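Kesterham Robotics Club
Shelf Challenge Set-up Guide, Section 4: The Fruit and Bowl Task
Posted 17 October 2026 by the Kesterham build team

By now your humanoid is standing on its own, both hands answer to the controls, and you've been through the safety checks in Section 3. Great work, because this is the part everybody has been waiting for! Section 4 takes you from an empty shelf to your first scored pick.

4.1 Setting up the shelf

1. Stand the cubby unit flat against a plain wall. Push down on each front corner. If it rocks, shim it now, before anything goes on top.

2. Place the fruit along the top surface with wide gaps in between. The Alard hand needs room to open its fingers fully, and a crowded shelf is no fun for anyone on their first day.

3. Put the bowl in an upper cubby. It can go left, right or center in its compartment, but write down which one you chose. Your score sheet has a box for it.

4. Leave at least one upper cubby empty. You'll want it as a drop zone in 4.4. 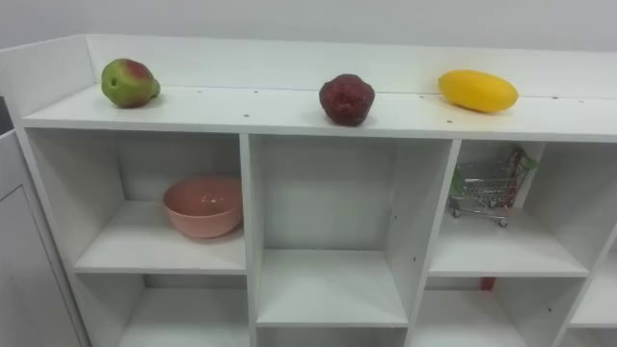
5. Add your distractors last. These are the items the robot is supposed to leave alone, and they're half the fun of the challenge. Small toys and kitchen odds and ends are both fine. Glass is out, and so is anything with liquid in it.

NOTE: The rules give each team 600 seconds to set the shelf. Practice this part too. Teams who skip it tend to spend their first round hunting for the bowl.

4.2 First pick from the top surface

1. Start with an apple. Rounded fruit is forgiving, and you'll get a feel for the thumb much faster than you would with the long yellow one.

2. Bring the hand in from the side with the fingers partly open. Keep the palm clear of the board.

3. Slide the thumb under and around the fruit first, then bring the fingers over.

4. Close slowly. Grip force is set on the Binberg control page, line 147. Leave it at the default until you've done a full practice round.

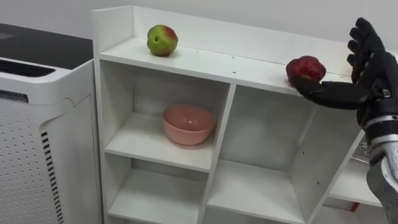 5. Lift straight up before you move sideways. A couple of inches is plenty. If the fruit spins in the grip, set it down, back off and try again with the thumb a little lower. You'll be amazed how quickly this starts to feel natural!

CAUTION: Keep your own hands off the shelf while the arms are live. If something rolls, let it roll. Stop the robot, wait for the stop light, and then go pick it up.

4.3 Working with two hands

This is where it gets really exciting. With both arms running you can keep one hand high at the fruit and the other down by the lower cubbies, and a well-rehearsed driver can save a lot of time that way.

1. Stand the robot square to the shelf, feet set a little apart.

2. Run each arm through its full reach on its own. Check that neither one bumps a divider or the appliance next door, if your shelf shares a wall with one.

3. Pick up a small item with the lower hand and hold it. Don't place it yet.

4. Now raise the other hand to the top surface. Watch the torso while you do it — if it leans, lower the arm and reset your stance.

5. Check the cables. They should hang with slack from the back and reach the floor without crossing in front of either foot.

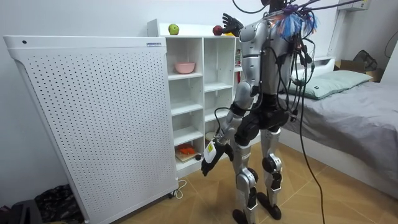
Page 423

6. Place the low item first, then finish the high pick. You can swap the order once your stance holds steady.

CAUTION: A cable underfoot is the most common reason we stop a round. Give one teammate the job of watching the floor and nothing else.

4.4 Scoring a full round

1. Reset the shelf to match your score sheet.

2. Step everyone back behind the tape and call "clear."

3. Start the timer. A round lasts 1200 seconds, and every item that ends up in its assigned cubby counts.

4. When time is up, stop the arms, then read out the score with both teams present.

If your practice space is small, a bedroom or a den works perfectly well. Clear the floor between the shelf and the furniture and you can run every step in this section.

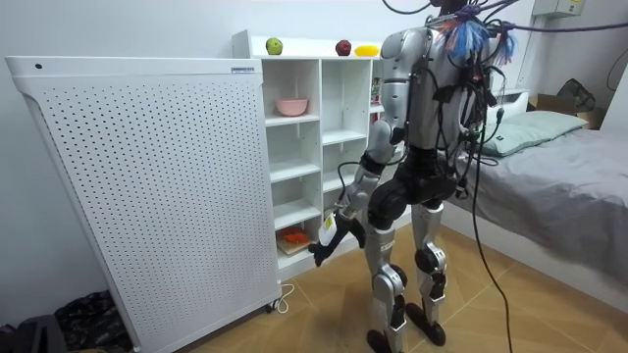
Krajčí team: We did all our practice rounds in a spare room and it was fine, but please tell new teams to mark the foot positions with tape. We lost a whole evening to a robot that was standing one tile too far back, and every reach came up short.

Good tip, and it goes into the checklist for the November round. Use tape that peels off clean, and mark the heels as well as the toes.

Next: Section 5, Charging and Storage

Contact the club desk | © Kesterham Robotics Club | Back to top

This site uses cookies to remember your page settings. Accept | Manage choices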